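Inventory of Bin 5

The estate of the late tenant was to be sorted by weight and then by use. Those were the terms of the contract with Celtitz, and they had been written by someone who had never emptied a bathroom cabinet. I had the flat for two days and the sorting hall for one.

1. Method

Each object was weighed, given a line in the ledger, and put into one of three classes: keep, sell, pulp. The ledger was a Basetti form with 18 columns. Column 12 asked for "sentiment, if any," and the guidance note said to leave it blank.

By noon I had entered 540 lines. Most were dull. Curtain rings, a tin of buttons, the charger for a razor that was not in the flat. Paper went by the kilogram and did not need to be read. I read some of it. There was a receipt from Hijazi, the shoe repair place on the corner, for two heels and a strap, dated 30 January 2024. The shoes were not in the flat either.

Items under 280 grams went to the metal bins. The bins were old and had been used for machine parts before they were used for the dead. The floor of Bin 5 was scuffed, and whitish scratches ran through the gray.

2. Contents

The form wanted three headings for a bin: grooming, play, other. I entered one hairbrush, blue, round head, pale bristles. I entered one yellow block with two studs, of the kind a child presses into another block. Then I entered one small block, orange-red, six-sided in outline, and could not say what it was for.

The tenant had lived alone for as long as the lease ran. The lease ran a long time. No child was listed on it, and the next-of-kin field held the name of a firm, Prurnum, which handled such fields for people who had nothing to put in them.

I checked the photographs for the yellow block. There were two albums, both of hills. I checked the letters. One of them, undated, ended with the words "and tell her the tower is still standing on the sill, I dust around it." The sill in the flat had been bare when I arrived. The paint on it was paler in a square patch the width of my thumb.

I measured the block against my thumb. The result was consistent with the patch, within the error of a thumb.

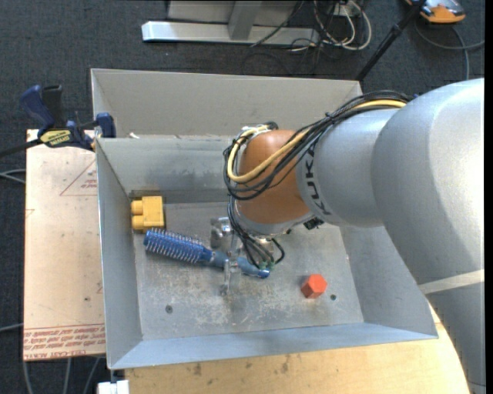

3. Disposition

The brush was classed as pulp. Used brushes cannot be sold under the contract, and there was no one to keep it. I noted the weight and initialed the line.

The orange-red block went under "other" and was classed as sell, in a mixed lot with the buttons and the curtain rings.

For the yellow block I had a choice of two codes. Sell would have put it in the same lot. Keep required the name of a keeper, a forwarding address and a signature – the office returned any line with one of the three missing. I wrote to Prurnum and asked whether the file mentioned a daughter, a niece, a neighbor's girl, anyone who might once have been told about a tower. The reply came in April. It said the file was complete.

The ledger had gone in by then. Line 540 shows one block, yellow, two studs, class keep. The address on it is mine. In column 12 I had entered the width of the patch on the sill, in millimeters, and the office returned the form with a request to use the correct units for that column.

I have not yet answered. The block is on the kitchen windowsill, to the left of the tap, and I dust around it.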